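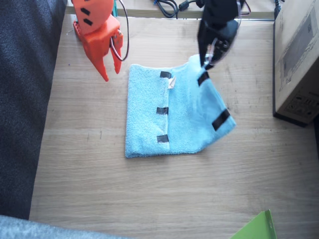 Ticket 501
Opened by: Kieran Tully
Assigned to: Ruairí Keane
Site: Clustidstead guest house, linen room
Category: Towels (other)
Priority: Low. Changed to High by Kieran. Changed back by Ruairí.
Status: Closed, with grumbling

Problem as reported

Towels do not fit the bathroom shelf. They fit in February. I have not changed the shelf and I don't believe the towels have grown. Folded the usual way they hang over the front edge like a tongue, and when a guest takes the top one the rest come down with it. Room 4 has mentioned this twice. Please advise.
Kieran

Log

Entry 1, Ruairí

Asked Kieran what "the usual way" is. He said "in half, then in half, then smaller." Asked how much smaller. He said until it looks right. Have asked for something I can write down.

Entry 2, Ruairí

Got hold of the shelf. It is 300 mm deep, which matches the plan from when the Gastau units went in, so the shelf is in the clear. Kieran would like it noted that he already said so.

Entry 3, Ruairí

Looked at the stock. The old white towels are gone and what we have now is the light blue terry from Katiyar, 200 of them, ordered to match a paint color that was then not used. Terry has loops and loops have opinions. You can press one flat with both hands and it comes back up the moment you turn to get the next one. The old ones had been through the wash so many times they folded like letters.

Entry 4, Kieran

I object to "opinions." They are good towels. Guests like them. The complaint is about geometry.

Entry 5, Ruairí

Geometry, then. Tried folding to thirds by eye. First towel fine, second towel fine, third towel a parallelogram. By the end of the pile the whole stack leaned toward the window. The trouble starts at the first fold. If the halves don't line up there, every fold after that makes it worse, and you find out at the end when a corner sticks out of the side.

Put short strips of black tape down the fold line of one towel, top, middle and bottom, and a couple more over toward the corner, so there's something to look at besides a lot of pale blue. This helped more than I wanted it to. When the fold wanders off the strips you can see it right away and start again before you've invested any feelings in it.

Entry 6, Kieran

Is the tape staying on? I ask as the person who will be handing these to paying guests.

Entry 7, Ruairí

No. One practice towel only. It has been taken out of circulation and will not be going to Room 4.

Entry 8, Ruairí

Tried rolling, which was suggested by Grornasau, our other house, where they roll everything including the bath mats and are very pleased with themselves. Method: lay the towel out flat the long way, smooth it from the middle toward the ends, take hold of one short end and turn it over on itself, then keep going. 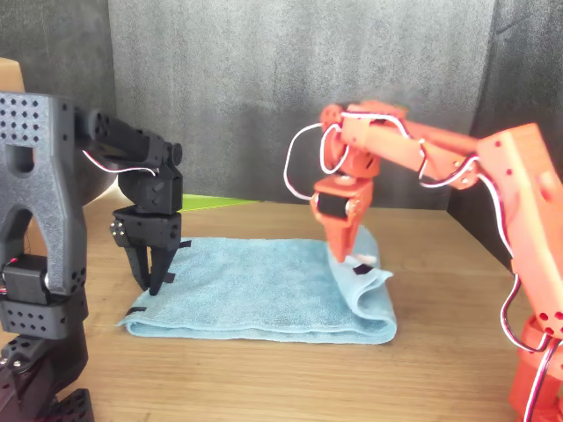 The first turn is the whole job. Start it loose and you get a big soft tube with a hole you could post a letter through, and it takes up more shelf than the folded one did. Start it tight and it behaves. Tuck any label into that first turn and you won't see it again until somebody dries their face with it.

Finished roll, done tight: 85 mm across. Finished roll, done by Kieran: declined to be measured.

Entry 9, Kieran

Mine was fine until it was put down.

Entry 10, Ruairí

Put the rolls on the shelf in Room 4, ends facing out. They fit. They also rolled. Tilted the front row back against the wall and they stayed. Took one from the middle, as a guest would, and the ones above dropped neatly into the gap, which is more than the folded stack ever managed.

Tried the same on the hallway shelf and they went straight onto the carpet. That shelf slopes. Separate ticket.

Resolution

Bathroom shelves: rolled, tight first turn, ends out, two rows and no more. Cupboards: folded in half the long way, then thirds, edges checked after the first fold. Anyone who can't get the first fold straight may practice on the towel with the tape.

Root cause: new towels are thicker than old towels. Entered here in full so that it can be found by whoever next orders towels by color.

Closed 12th June, Ruairí Keane

Comment after closing, Kieran

Reopening. Room 4 has unrolled all of them and put them back folded in half.

Comment after closing, Ruairí

Do they fit?

Comment after closing, Kieran

She has turned them sideways. Yes.

Comment after closing, Ruairí

Closing again. Please ask her how she got the first fold straight.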